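Workshop notebook, bench side
11/11/2024

Continuing with the white rods. The last entry from May stopped at the point where the Skivwood sheet was delivered and not yet opened, so I write first what changed after that.

The wall behind the bench has the light wood-grain panels now. I am satisfied with them, with one remark: the vertical seam came out in a place where I look at it all day. I wanted it further to the left, but then one panel would be very narrow and would need a cut along the full height, and our saw does not do this cleanly. So the seam stays. After one week I started to use it as a plumb line for my eye, so it has a use.

The white tabletop stays as before. I cleaned it with the mild soap and not with the solvent, please continue like this. The solvent left a dull spot near the back edge last year and it is still there if you look from low. The white board is leaning at the left, not fixed. I want to keep it loose until we decide about the shelf. If you need the place, move it, but put it back with the smooth side to the room.

About the rods. Order number 3897 from Dokum, received in one long tube. The tube was dented at one end but the rods inside were straight, all except one which I put away for cutting tests. They are thin, pale, and they let a little light through, more than the old ones from Sidska. I first thought this was a disadvantage, because on the white tabletop the edge of the rod is hard to find with the eye. In front of the wood wall it is much better. I recommend to check straightness against the wall and not against the table.

How I check straightness, for the colleagues who asked:

Hold the rod near its upper end, lightly. Let it hang or lean, but do not press it. Look at it against the seam. If it is bent, the bend is easy to see when you turn the rod slowly between the fingers, the free end makes a small circle. With a good rod the end stays quiet. I tried also rolling on the tabletop, which is the method in the old notebook, but the tabletop is not flat enough near the middle and gives false results. I lost one morning to this.

Cutting. I tried three ways: the small saw, the knife with rolling, and the pliers. The pliers crush the end, do not use them. The knife with rolling makes a nice ring but then the break is not always at the ring. The small saw with fine teeth is slow and the best. Put tape where you cut. I cut 13 pieces in this way and threw away two, both from the beginning when I was pushing too hard. After the cut I take off the sharp edge with fine paper, only a few turns.

Length: I use 19 cm for the short ones. For the long ones I leave the full length and will cut them at the end, when the base is ready. The drawing from Giáp shows another length for the short ones, but I measured the drawing and the numbers do not agree with its own scale, so I asked them. No answer yet.

The meeting point of rod and base is still the difficult thing. When the rod stands steep, its own weight wants to turn it, and the lower end goes away from the place just when you look up to check the top. My advice is to look at the lower end only, and correct the top afterwards.

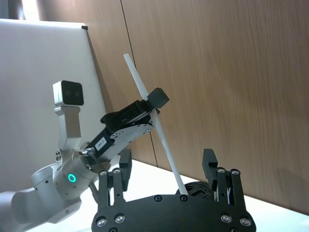 Rod held at a steep diagonal, upper end against the wood wall, panel seam behind.

At this angle the pale color is easy to follow from top to bottom. I would like a darker background also for the lower part, maybe a piece of gray card. To try.

Glue: not decided. The clear one needs 8 minutes before I can let go, and my hand is not quiet for so long. The other one is faster but yellow after drying, and with such pale rods it will be visible.

To do:
Ask Giáp again about the drawing.
Order fine saw blades, the last one is in the saw now.
Gray card, A3 if possible.
Find the cap for the Dokum tube, I had it on the windowsill.
Write the label for the bent rod so it is not mixed with the good ones.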